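Speaker notes, Wulthorpe Library, 11/11/23
Talk: Do you really need a decluttering system?

Opening
Thank Živko Karagiannis for the invitation. Say early that I'm not selling anything. Ask who has bought a book on tidying, then ask who could find it tonight.

The claim
The Gakstead method says a home should hold no more than 322 belongings per adult. I've read the handbook twice and can't find where the number comes from. There's a footnote, and it points to an earlier edition of the same handbook. Pause there, let them laugh if they want to.

My own count
Took me most of September. I got to 3,690 and gave up in the shed. Do screws count? The handbook says a jar of screws is one item, but a drawer of spoons is a drawer of spoons. I'd like someone to explain that to me.

The grid exercise
You tape out squares on a table, give each square a category, and sort the contents of a drawer into them. Fans say it changes how they see their stuff. Maybe. It's a fair way to spend a wet afternoon, and painter's tape peels off without much fuss — I'll give them that. My trouble is with the categories. "Sometimes useful" takes in nearly everything I own.

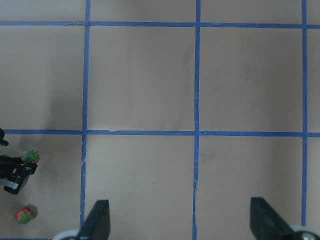
What it costs
The Skoreck course is $200 for 2 evenings. Boxes are extra, and they push the boxes pretty hard. Read out the line from the brochure about "breathing space for your cupboards". Don't do the voice.

Does it last?
Matić, the newsletter, ran letters from happy customers, all written in the first month. I'd want to hear from them after a year. Be fair here: some people do feel better with less around them, and my sister is one. She did it with garbage bags and a free weekend.

If time is short, skip to questions
Likely ones: kids' artwork, inherited china, what to do about a spouse who keeps cables. I have no answer on the cables.

Return the microphone to the front desk.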